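7.3 Cloth slips out of the fingers

The Brunet manual blames worn pads. We doubt it: our fault log puts most slips down to a loose pivot screw.

1. Let go of the cloth and keep your free hand clear of the fingers.
2. Check the pivot screws for play. 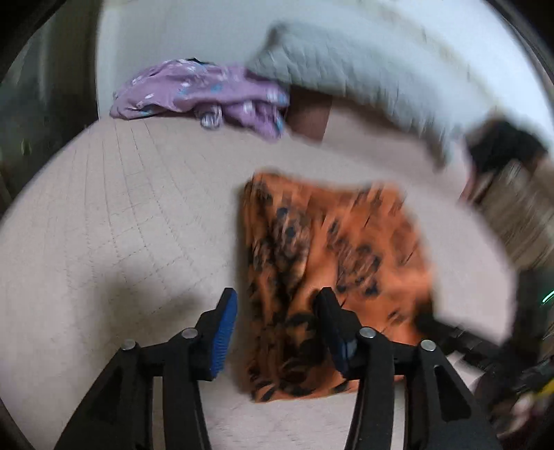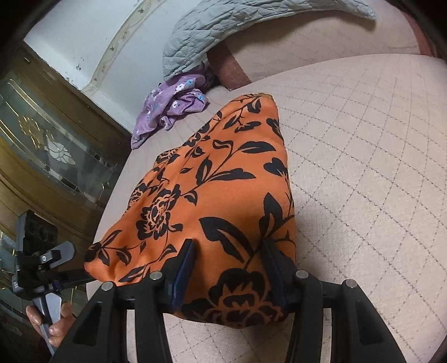
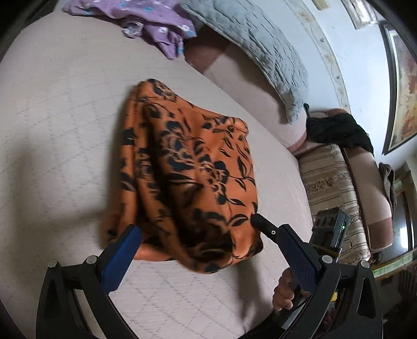
Orange patterned cloth, hand-held gripper.

3. Tighten any screw that moves, then run 10 test grips.

Caution: "Grip OK" only means the fingers stopped moving. Don't trust it.

Note: If slips go on, log fault 1273.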